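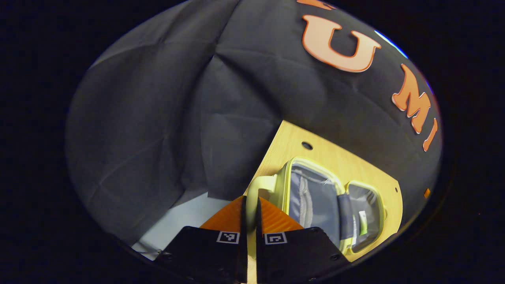
打印本页 | 邮件转发

Cellberg推出手持夹爪采集套件，Testisetti试用意见一并公布

Cellberg今日起接受手持夹爪采集套件的预订，首批27套，4月发货。套件包括一把双指手持夹爪、一台装在夹爪上的广角相机、两组备用指尖和一份数据整理软件的单年授权。操作者握着夹爪做事，软件把动作整理成可供机械臂训练的记录。

同类产品的宣传稿里常见“一天教会机器人”之类的话，本稿不打算这样写。公司委托独立测试机构Testisetti试用了11天，任务选的是收拾小行李箱：开箱、放入物品、合盖、提起把手。测试期间共录得631段操作，其中129段因指尖被遮挡或定位丢失而作废。

“这个作废比例我不满意，”Testisetti测试负责人Radka Obradović说，“软性衬里和拉链最麻烦，夹爪碰到布料之后会发生什么，录的人自己都说不准。剩下的数据能不能让机械臂学会关箱子，我们没有测，厂家也没有给我看过证据。”

Cellberg产品经理Dinesh Pinto承认，套件目前只解决采集一环。“买回去以后还要有人标注，有人训练，有人收拾失败的结果。指望开箱即用的客户，我会劝他再等等。”他表示，定位丢失的问题将在下一版软件中处理，但不承诺日期。

配件商Olmedo将供应替换指尖。橙色指尖属于耗材，不在保修范围内，价格尚未确定。Testisetti的报告建议买家在签约前先问清这一项。

报告另外指出，说明书中“适用于各类家居物品”一句缺乏依据，试用只涉及一种任务。Cellberg已将该句从说明书中删去，网站上的旧版本仍待更换。

试用报告全文可向Cellberg索取，联系人Sumathi Alva。已付订金的客户在发货前可全额退款。

最后更新：2018年3月25日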